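Pirkix Hand Gripper, two-finger, with wrist camera
Data collection kit for manipulation learning
Stocked by Kinduvwood. Reviewed and written up by Celeste Baptista, equipment desk.
Page last revised Dec 11, 2021

In short

A gripper you hold in your own hand, with a camera looking down past the fingers. You pick things up with it, the kit records what the camera saw and how wide the fingers were, and later you train a policy on the recordings. No arm is needed while collecting. We sell it, we use it ourselves, and we think the maker's brochure promises too much. What follows is our version.

What the brochure says, and what we'd say

The brochure says anyone can collect good demonstrations in minutes. Anyone can collect demonstrations in minutes, sure. Whether they're good is another matter. Thư Lưu ran our first trial in October and came back with 682 episodes. After she had thrown out the ones where the target was out of view, the ones where the fingers closed on air, and the ones where the person holding the gripper plainly changed their mind halfway through, 139 were gone. That was with people who had been shown what to do.

The brochure also says the data "transfers to any robot." We wouldn't put that in writing. It transfers best to an arm carrying the same fingers and the same camera in the same spot. Change the camera mount and you should expect to do some of the work over. If your arm can't reach the way a human wrist reaches, some of your nicest recordings will be motions it can't copy, and you'll only find that out if you check them against the arm's limits before training. Please check them.

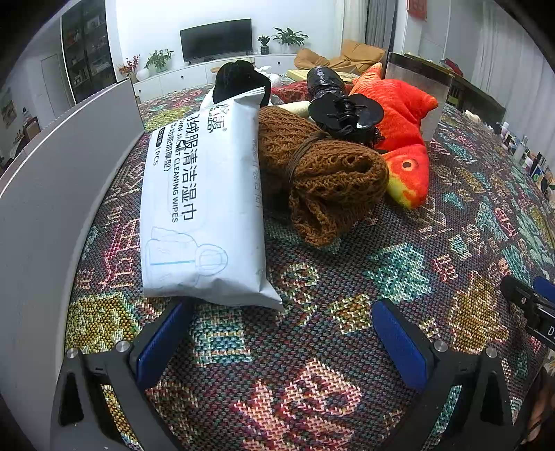

Home collection is the use most buyers ask us about, and the one we have the most doubts about. A kitchen or bedroom gives you clutter that a lab table never will, which is the whole selling point. The trouble is that people tend to go for the easy object every time. Give a collector a flat packet of down jacket wipes, a rolled brown scarf, a hair claw clip and a plush fish on one patterned blanket, and see how many tries go to the fish. The packet is the one we'd ask for more of. Thin things lying flat on soft bedding are where a policy trained on blocks and cups falls down, and a wrinkled wrapper on top of a busy weave is hard on the vision side as well. Write a target list before you start and make people stick to it.

What's in the box

Gripper body with two black fingers and blue rubber finger pads
Wrist camera and bracket
Trigger handle
Recording unit with belt clip
6 spare finger pads
Charging cable
Calibration card
Printed quick start (the long manual is a download)

The pads

The rubber is grippy when new and picks up lint fast, especially on blankets, towels and knitwear. Wipe the pads between sessions. Lụa Bùi, who handles our returns, sees more complaints about "weak grip" than anything else, and most of those units come back with fuzz all over the pads. Worn pads are a quieter problem. If half your episodes were recorded on fresh rubber and half on smooth rubber, you have two grippers in one dataset and no label telling them apart. Note every pad change in the session log.

Recording and storage

Each episode starts and stops with the trigger button. The recording unit stores up to 1000 episodes at the default setting if you keep them short. Long ones fill it sooner, and the warning light is small and easy to miss when you're looking at the thing you're trying to pick up. Move your files off at every break.

Tracking is done from the camera picture and the motion sensor together. It holds up well in rooms with plenty to look at. It drifts in front of blank walls, and it drifts more when you whip the gripper around. The software gives each episode a tracking score. We have seen episodes with a fine score and a path that jumps sideways in the middle, so play back a sample by eye and don't lean on the number.

Faces, letters, family pictures: a wide camera in a home catches all of it. The kit has no blurring feature. If you plan to share what you collect, you'll need your own step for that, plus written permission from whoever lives there.

Who should buy it

Groups that already have an arm, know which tasks they want and have somebody with time to go through the recordings. Diệp Kim at the Skirkudthorpe workshop is that kind of customer. She bought two, matched the fingers on her arm to the ones on the kit, and spent longer sorting than collecting.

Who should wait

Anyone hoping that a big pile of recordings will take care of a vague task. Also anyone who needs force readings. There are none. The kit knows how far apart the fingers are, and that's all it knows about the grasp. A squeezed plush toy and a squeezed hard canister will look different in finger width and in the camera, and you may get by with that, or you may not.

Compared with the Vũ handle

We stock the Vũ as well. It's lighter in the hand and easier on the wrist over a long session. Its fingers are narrower, and it has trouble with anything bulky. The Pirkix opens wider and its camera mount feels stiffer to us. Neither maker publishes results we'd call a fair test, with the same rooms and the same tasks for both, so we can't tell you which one gives better policies. If a sales rep from either company tells you they know, ask to see the failed runs.

Comments from the loan program

"Handle gets warm. Fine otherwise. I would want a louder beep when recording starts, I lost a good part of an afternoon to episodes that never began." Xuân Lại

"Do the calibration card every time the battery is swapped. The manual says it's optional. Our tracking says otherwise." Thư Lưu

Ordering and loans

Loan units go out with a full set of pads and a blank session log. Please send the log back filled in. Price on request, and ask for the loan first. The loan fee comes off the price if you decide to keep the unit. Spare pads and brackets are kept in stock; replacement recording units are ordered from the maker and take longer.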